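The two-minute shoe rack

Shoes off at the door. Simple rule, messy result. Irena Mazurek, who runs the front room at Lalwood, was down to one low rack and a heap of slides by July. 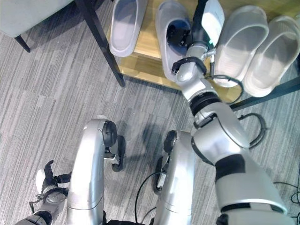

Slides beat boots for a small rack. No laces, no heels to prop up, and they rinse clean. Four pale ones on light wood look tidy even when they sit at slightly different angles, so dont fuss. Keep the open toes up and move on.

Pairs first, then color. Gray with gray, white with white. Guests find thier own that way. 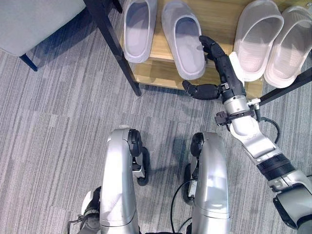 What goes underneath

Low-pile carpet, for Mazurek. She'd had 400 visitors through since spring and swept most days. Grit gets in, grit comes out. 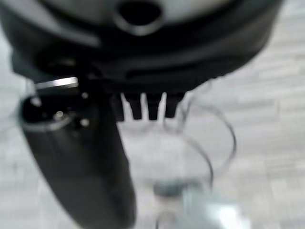
Wipe the rack weekly. Damp cloth, then a dry one, along the grain. Same goes for anything black nearby: a matte finish still catches soft gray highlights, and smears show up in them. Corners last. Then slippers back on, two and two.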